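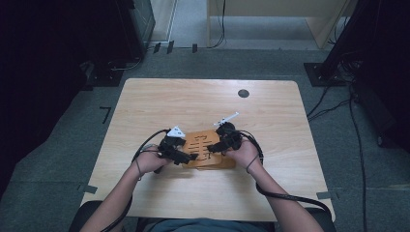 Both grippers over the slotted board, light wood table.

12 Jun 2022

Walkout audio for the Atura fight nights. Spent the session on the cue sheet for the Murnitz card and got most of it loaded.

1282 clips in the library now, 286 of them with no fighter tagged. Did the heavyweights first. Two files for Echevarría, same song, one is the radio edit and comes in 4 dB lower. Kept the long one and trimmed the intro so the drums land when the curtain opens. If he walks slow like he did in January it will loop - check the loop point on the big speakers, it clicks on headphones.

Cullenitz venue sent their ramp length again and it doesn't match the first drawing. Left the fade at the old setting until they confirm.

Level check: anything with a crowd chant baked in fights with the ring announcer's mic. Pulled those down and put a note in the cue name.

To do:
- tag the rest of the undercard
- ask Murnitz which side the red corner walks from
- backup stick, same folder order as the laptop
- swap the bell sample, current one is too short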